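Home Guides Laundry Room Member Hours Contact

How to Clean a Front-Loader Door, Glass and Drum

I put off writing this one for ages because I figured everybody already knew how to clean a washer. Then I opened one of ours after a long weekend and got a whiff of old gym socks, so okay, let's do it!

You need very little. Two microfiber cloths (one stays dry), an old soft toothbrush, a small bowl of warm water with a squirt of dish soap, and white vinegar if your glass gets cloudy. I use the Brindico cloths from the supply shelf, but a cut-up T-shirt does fine.

First, make sure the cycle is over and the drum has stopped, then switch the machine off. If it just ran hot, go get a coffee. Open the door all the way and reach in with your hand to feel for stray socks, coins and hair ties. I once found a spoon in there. A spoon!
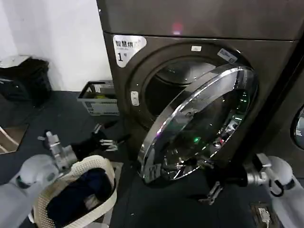
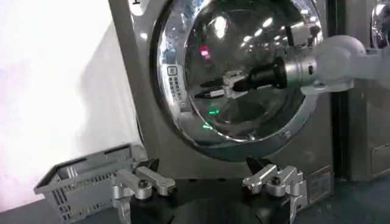
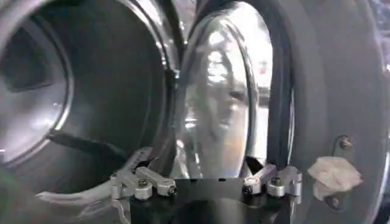

Lanlow Makerspace, Laundry and Textiles Team

Now the rubber gasket, the gross part. Pull the folds back gently with your fingers and wipe all the way around with the soapy cloth, going slower along the bottom because that's where the lint and gray goo collect. Use the toothbrush for anything stuck. Please don't use a screwdriver wrapped in a rag, I have seen it done and the gasket lost.

Next is the glass. The inside of the bowl gets a film from detergent, and you mostly notice it when the light hits it sideways. Soapy cloth, then a clean damp one, then dry. If it's still hazy, put a little vinegar on the cloth (on the cloth, keep it off the rubber) and go over the glass again. Chrome trim shows every fingerprint you own, so I save it for last and buff it with the dry cloth in long strokes around the ring. If there are buttons on the door, use a barely damp cloth and don't spray anything near them.

For the drum, wipe the metal wall and along the sides of the baffles, the raised ridges that tumble the clothes. Lint loves the edges. Turn the drum by hand as you go so you aren't hanging upside down trying to reach the top. Then shut the door and run the drum-clean cycle, empty. If your machine doesn't have one, the hottest plain cycle is okay. No clothes, no "just this one towel"!

When it's done, wipe the gasket dry again and leave the door open a few inches. I give it 12 hours if I can, usually overnight. With kids or pets around, keep them out of the room while it airs.

The hands-on part took me 43 minutes the first time, mostly because I kept going back over the chrome. Once a month is plenty for a machine at home. Ours get done more often, and if you're using one after Arnska felting night, check the gasket for wool before you load anything. The sign-off sheet is on the clipboard by the supply shelf, and please write down which machine you cleaned.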